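Search threads Go
Posted October 30, 2026 by lerk_amurin

Anyone else at the Nirosby site get moved off kitchen stock since the humanoid came in? Two of us used to do fridges. Now I do tether checks and paperwork. Same pay, duller day.
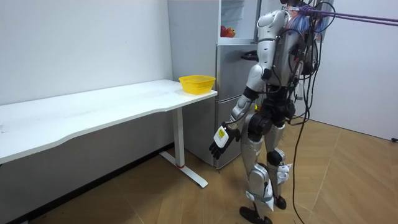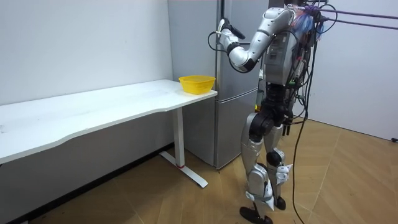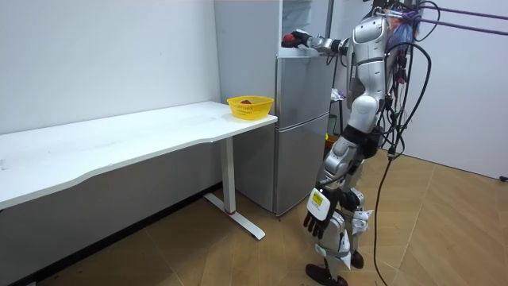

Same room, same fridge and yellow basket in all three.

Does the person watching it need to be trained?
At our site they do a 30 minute course with Svetozár Murín and repeat it every February.

plandine5: Duller? I did fridges for 5 years and my back is shot. Let it have them.

lerk_amurin: Fine for your back. They haven't replaced the person who left, though.

naidu_nights: Ask Aishwarya Subramaniam for the staffing plan. We got ours in writing.

plandine5: Still say it's a better job than lifting.

Contact | © Lerkden Staff Forum | Back to top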